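How Rain Is Measured

When a weather report says that 12 millimeters of rain fell overnight, it is giving a depth. A millimeter is a unit of length, like an inch or a foot. It may seem odd to measure water with a unit of length, and the first part of this page explains why it is done. The later parts cover the rain gauge, how to read one, where to put it, and what the numbers can be used for.

Depth and volume

Volume is the amount of space something takes up. Milk is sold by volume, in quarts, gallons or liters. If you put a bucket outside during a storm, you can measure the volume of water in it afterward. The trouble is that a wide bucket catches more water than a narrow one. Two people on the same street, with two different buckets, would report two different amounts for the same storm.

Depth does not have this problem. Take two buckets with straight sides, one wide and one narrow, and stand them side by side in the rain. The wide one catches more water, but the water also has a bigger floor to cover. The depth comes out the same in both. A baking pan and a drinking glass with straight sides would agree as well.

A rainfall of 10 millimeters means this: if the ground were perfectly flat, and no water soaked in, ran off or dried up, the whole area would be covered with water 10 millimeters deep.

The sides must be straight for this to work. A bucket that is wider at the top than at the bottom catches rain over its wide opening and stores it over its narrow floor, so the depth inside is too large. Most household buckets have this shape. So do most flowerpots and yogurt cups.

The parts of a rain gauge

A rain gauge is a container made for catching and measuring rain. The simplest kind is a straight tube with a flat bottom and a scale on the side. It works, but small amounts are hard to read. One millimeter of rain makes a layer about as thick as a dime, and it is not easy to see where such a layer ends.

The standard kind solves this with four parts.

The funnel sits on top. It has a sharp rim, so that each drop falls clearly inside or clearly outside.

The measuring tube stands under the funnel. It is much narrower than the funnel. In a common design, the opening of the funnel has ten times the area of the tube. Rain that would have been one millimeter deep then stands ten millimeters deep in the tube, and the scale is stretched to match. The marks are printed farther apart, so a tenth of a millimeter can be read by eye.

The outer can surrounds the tube. In heavy rain the tube fills up and the extra water spills into the can, where it is kept. The observer empties the tube, pours the extra water into it, and adds the readings together.

The support holds the gauge upright. A gauge that leans has a smaller opening as seen from above, and when rain falls straight down it will catch less.

Reading the level

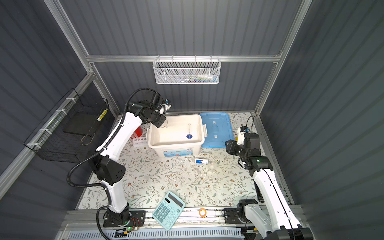
Fetstead, August

The town of Fetstead keeps a standard gauge in an open field, and it is read every morning at 7 a.m. The time matters. If a gauge is read at 7 one day and at noon the next, the second reading covers 29 hours and cannot be compared fairly with the others. Rain that falls before 7 a.m. is counted in the reading made at 7, even if most of it fell the evening before.

The observer lifts out the tube, stands it on a level surface and looks at it from the side, with one eye at the same height as the water. Looking down from above makes the level seem too high on the scale. Looking up from below makes it seem too low. An error of this kind is called parallax. You can see it with any clock that has hands: stand off to one side and the minute hand seems to point at a slightly different mark.

Water in a narrow glass tube does not have a flat surface. It climbs a little way up the glass all around the edge and dips in the middle. The curved surface is called a meniscus. The rule for water is to read the bottom of the curve. A tall measuring cylinder of the sort used in science classes is read in the same way, although its scale shows milliliters of volume and a rain gauge scale shows millimeters of depth. The two words look alike and are often mixed up. A milliliter is a volume. A millimeter is a length.

After the reading is written down, the tube is emptied and put back. If the tube has only a few drops in it, less than the first mark, the observer writes "trace." A trace means that some rain fell but too little to measure. It is recorded because a day with a trace is different from a day with no rain at all.

Over the whole of August the Fetstead gauge collected 88 millimeters. To get the monthly total, the daily readings are added together. Days marked as a trace add nothing to the total.

Where the gauge should stand

A good gauge in a bad place gives bad readings. Trees and buildings block rain that falls at a slant, and trees also drip after the rain has stopped. A common rule is that the gauge should be at least twice as far from an object as the object is tall. A shed 3 meters high should be at least 6 meters away.

Wind is the largest cause of error. Air has to move around and over the gauge, and it speeds up as it crosses the rim. Small drops are carried past the opening and land somewhere else. A gauge on a roof is in stronger wind than a gauge near the ground and will usually read low. Some stations put a low fence or a ring of metal slats around the gauge to slow the air.

The ground below matters too. Heavy drops splash when they hit pavement, and some of the splash may jump into a low gauge. Short grass is better.

Water can also be lost after it is caught. On a warm day it evaporates, which means that it turns into vapor and leaves through the opening. The narrow hole at the bottom of the funnel slows this down. A straight open tube with no funnel should be read soon after the rain ends.

Gauges that work alone

An observer cannot stand by a gauge all night, and a single morning reading does not show when the rain fell. A tipping-bucket gauge does. Under its funnel is a small seesaw with a cup at each end. Water runs into one cup until it holds a set amount, often equal to 0.2 millimeters of rain. The seesaw then tips, the full cup empties, and the other cup moves under the funnel. Each tip sends an electric signal, and a recorder stores the time. Five tips of this size make one millimeter.

The tipping bucket has a weakness. During the short moment while it moves, water keeps coming. In very heavy rain some of that water is missed, and the gauge reads low. Many stations keep a standard gauge nearby as a check.

Snow is harder. It can pile up in the funnel and block it, and it blows about easily. Observers often remove the funnel in winter, let the snow fall into the outer can, melt it indoors and measure the water. Ten centimeters of fresh snow may melt down to one centimeter of water, but the amount varies a good deal. Wet snow gives more water and dry, powdery snow gives less.

Comparing two places

Fetstead and Wadunik lie on opposite sides of the Dorach hills. Damp air usually reaches Wadunik first. The hills push the air upward, the air cools as it rises, and cool air cannot keep as much water as vapor. Clouds form and rain falls. By the time the air comes down on the Fetstead side it has lost much of its water, and it warms as it sinks, so fewer clouds form. The drier side of a range of hills is said to be in a rain shadow.

The yearly totals show the difference. Wadunik received 1155 millimeters in one year, and Fetstead received 442 in the same year. One year is not enough to describe the climate of a place. For that, scientists usually take the average of 30 years.

From depth back to volume

A depth of rain can be turned into a volume if the area is known. One millimeter of rain on one square meter is exactly one liter. To find the volume in liters, multiply the depth in millimeters by the area in square meters.

Suppose a house has a flat roof of 60 square meters. One millimeter of rain puts 60 liters of water on it. In the August described above, the same roof in Fetstead would have received 88 times 60, or 5,280 liters. A family collecting roof water in a barrel can use this sum to decide how large the barrel should be. The real amount collected is smaller. Some water wets the roof and dries, and some splashes over the gutter - the loss depends on the roof.

For a sloped roof, use the area of ground that the roof covers. Tilting a roof does not make more rain fall on it.

Making a gauge at home

You will need a clear jar with straight sides and a flat bottom, a ruler marked in millimeters, and a heavy flowerpot to hold the jar upright. Ask an adult before using a glass jar outdoors. A plastic one is safer.

Stand the jar in the pot and pack gravel around it so that its rim is higher than the rim of the pot. Place it in the open, using the distance rule given earlier. Read it at the same time each day. Hold the ruler against the outside with the zero mark level with the inside of the jar's bottom, which may be a few millimeters above the table.

Write down the date, the time and the depth. Write down zero on dry days as well. A blank space could mean that no rain fell or that the reading was forgotten, and later there is no way to tell which.

Words to know

Evaporate: to change from a liquid into a vapor.
Meniscus: the curved surface of a liquid in a container.
Parallax: an error caused by looking at a scale from the wrong angle.
Rain shadow: a dry area on the far side of hills or mountains.
Trace: an amount of rain too small to measure.
Volume: the amount of space something takes up.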